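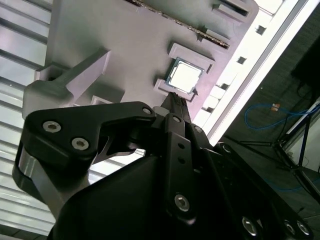
How long should I leave a new sourdough starter on the counter before I bake with it?

Give it two full weeks of daily feeding, and go longer if your kitchen is cold. Mine was born in February in a drafty house and took nearly three, so don't panic if yours is slow.

Section 4: Waking Up and Feeding Your Starter

Last changed Nov 16, 2018

Okay, so you've read Section 3, you've got your jar and your flour, and your Folludis proofing box is sitting on the counter with its lid off. This is the part I like best! I've been keeping a starter going for years and I still lift the lid every morning to have a sniff.

I use the Zunano kitchen scale all the way through this section. Any scale that reads in grams will do. Please don't use cups here (I tried for a whole winter, and my starter swung from soup to putty and back again).

4.1 Before you begin

You'll want these within reach:

A glass jar that holds at least twice what you plan to put in it
A lid that sits loosely
Whole rye flour for the first few days, then plain bread flour. I buy the Avotiņš rye because it's coarse and my starter goes wild for it
Water that's been sitting out overnight
A rubber band
A spatula with a long handle

Weigh the jar empty and write the number on a piece of tape on the bottom. My big jar is 518 grams. You'll be glad of that tape later on, when you want to know how much starter you have and don't feel like scraping it all into a bowl.

Caution: don't screw the lid down tight. A lively starter makes a lot of gas, and glass doesn't stretch.

4.2 Setting the box

1. Put the box on a flat surface, away from the stove and out of direct sun.

2. Fill the little water tray to the line and slide it in under the rack. Don't go over the line or you'll slosh it every time you move the rack.

3. Plug the box in and turn the dial to the low setting. Let it warm up with the lid on for half an hour.

4. Stand a thermometer on the rack and check it. I'm after something in the high seventies, Fahrenheit. If you see 96, your dial is way too high, so turn it down and wait before you put anything inside.

Note: the older Folludis boxes have a dial with no numbers on it, just a fat line that gets fatter. Mine's one of those. I put a dot of nail polish where the temperature came out right and haven't touched it in ages.

4.3 Day one

1. Set the jar on the scale and press the zero button.

2. Add 200 grams of rye flour.

3. Zero the scale again and add 200 grams of water. It should feel barely warm on your wrist.

4. Stir until you can't find any dry flour. Get right down into the corners, and scrape the sides while you're at it.

5. Snap the rubber band around the jar, level with the top of the mix.

6. Rest the lid on, put the jar in the box, and leave it alone until tomorrow.

That's a fairly big first batch, I know. You can halve it if flour's expensive where you live, just keep the two weights the same.

4.4 Days two through seven

1. Take the jar out at the same time each day. I do mine while the coffee drips.

2. Scoop out all but a few spoonfuls. The stuff you scoop out goes in the compost for now. It won't taste good in pancakes until week two (I have tried, and the dog wouldn't have them either).

3. Add fresh flour and water in equal weights, enough to bring the jar back to a third full.

4. Stir, scrape, and move the rubber band to the new level.

Somewhere in here you'll probably get a huge burst of bubbles, and you'll think you're a genius. Then it'll go flat for a few days. Keep feeding it! That early burst is usually the wrong bugs having a party, and the yeast you want comes along after them.

Note: a layer of gray water on top means it's hungry. Pour it off or stir it in, whichever you like.

Caution: pink or orange streaks, or anything fuzzy, and the whole batch goes in the trash. Wash the jar in very hot water and start over from 4.3. Don't try to spoon out the bad bit.

4.5 Week two

1. Switch to bread flour. You can do it all at once, but I go half and half for two days first.

2. Feed it twice a day if it's doubling and dropping back before bedtime.

3. Watch the rubber band. You're looking for it to double within six hours or so, several days in a row.

4. When it does that, drop a spoonful in a glass of water. If it floats, go ahead and bake. If it sinks but it's been doubling every day, I'd still bake. The float test is fussy and I've had lovely bread out of sinkers.

4.6 If you're going away

Feed it thick, with half the usual water, and put it in the back of the fridge with the lid resting on. It'll be fine for a couple of weeks. When you get back, give it two or three feedings in the box before you ask it to raise a loaf.

I also dry a little on parchment and keep the flakes in an Aralden tin in the cupboard. It took me one dropped jar to start doing that.

Drying and storing flakes is in Section 7. For your first loaf, go on to Section 5, and feed your starter the night before.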